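**Folding demos in bedrooms: how many per room before you move on?**

**falen_hands** wrote:

Hi all, long-time reader and finally posting! We're gathering bedding examples for our folding model (two hand-held grippers, one person, ordinary homes) and I keep going back and forth on how long to stay in each room. Right now I do 20 takes per room and then pack up, and by the end I'm pretty tired and my folds get sloppy.

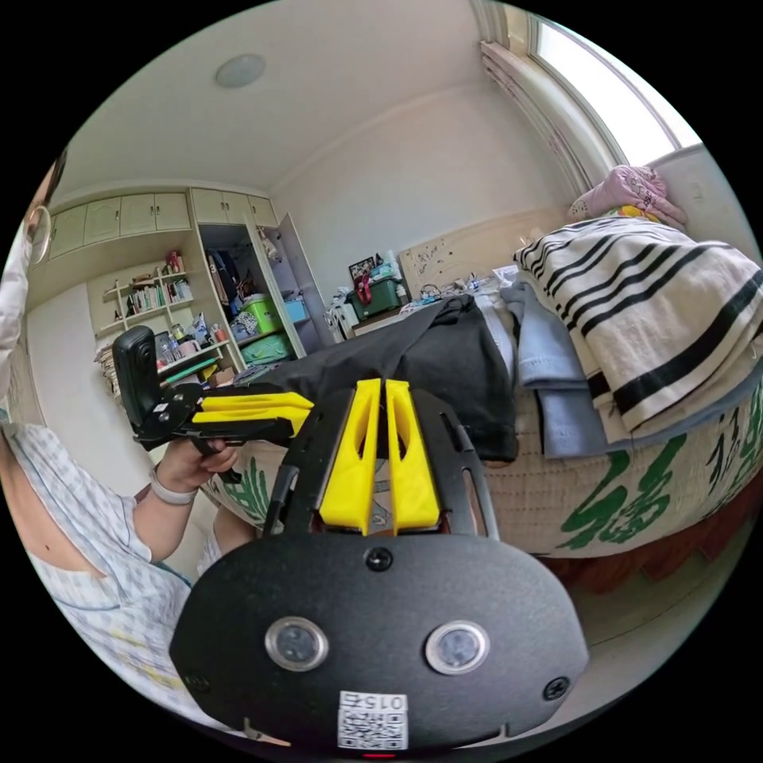
So my question is whether those last sloppy takes help or hurt. I kind of like them, since people fold badly in real life too, but my training partner at Kidbridge wants them gone.

**stidport_mo** wrote:

Welcome! I'm with your partner, I'm afraid. We cut down to 8 per room last November and visited more homes with the hours we saved, and I wouldn't go back.

**lukáč_fan** wrote:

Gentle disagreement from me, Mo. Eight is fine for towels, but a big soft blanket lands differently every single time you drop it. I'd keep all 20 and take a good long break after 7, with a snack (I mean it about the snack).

**falen_hands** wrote:

Ha, snack noted! One more from the same room, if anybody has thoughts on grip angle.
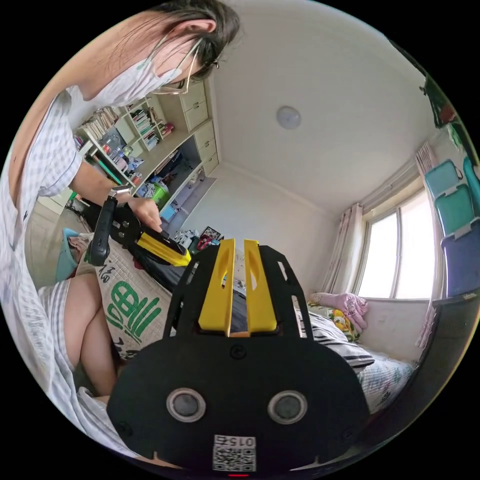 *Bedroom set, one gripper angled down toward the bed*

**stidport_mo** wrote:

I'd try some takes with a flatter approach too, maybe 4 to start. Still say you're staying too long, though!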